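Search this account

Tridlow College Robotics Society
Posts

1/ The Society is pleased to share an account of its sorting project, now in its second term at Tridlow College. The project is led by Elīna Bite and is open to students of all years, including those with no previous experience of robotics.

2/ The task set for the group is simple to state. Parts of the kind found on a control panel lie in one tray and must be moved to another by two arms working at the same table. The students write the program, run it, and record each result in the project log.

3/ Push-buttons and switch parts were chosen because they differ so much in shape. A mushroom-head button offers a wide, rounded surface to the fingers, while a contact block has flat sides and corners. Each calls for its own approach, and the log has a separate page for each kind of part. The blue tray holds the parts, and the steel tray stands to the right of it.

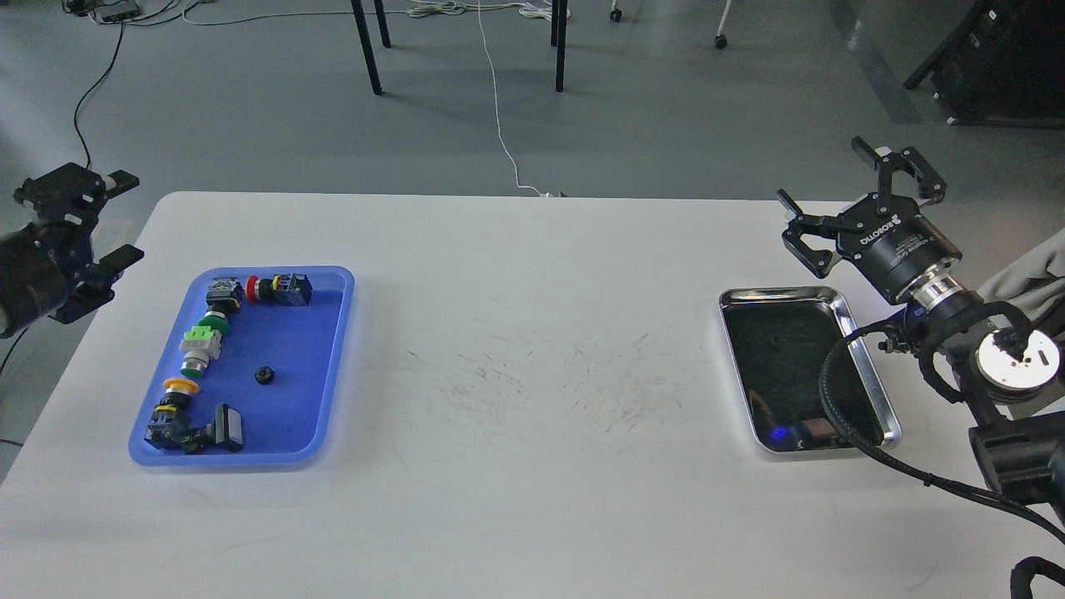
4/ How the work is divided. Members work in pairs. One student has charge of the program and the other keeps the log and remains within reach of the stop control. The pairs change places after every 55 attempts, so that all members learn both duties.

5/ The greatest difficulty so far has been small parts. A nut lying flat on the tray gives the fingers very little to hold, and the Mellutier group, who took on this part of the work, have tried several angles of approach. Their notes are available to members on request.

6/ The Salazar group has been studying reach. An arm that stretches across the table may pass over parts that the other arm will need next, and the program must allow for this. Members are asked to plan the order of picking before the first move is made, and to write that order in the log.
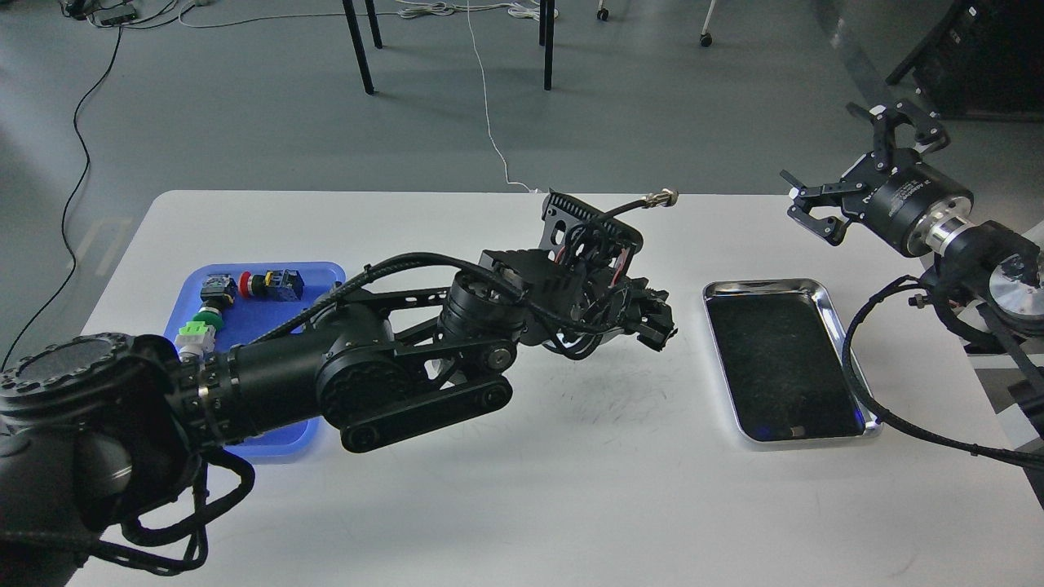 7/ Shared space is also a question of timing. At present the program gives one arm leave to move and asks the other to wait, a safe method but a slow one. The group intends to let both arms move together at low speed once the waiting rules have been checked by Ms Bite.

8/ The Society thanks Allitex for its advice on panel parts and their correct names. A short list of these names has been added to the back of the log, and new members should read it before their first session.

9/ A written report will be presented to the College in May. Students wishing to join either group may speak to Ms Bite or reply to this thread.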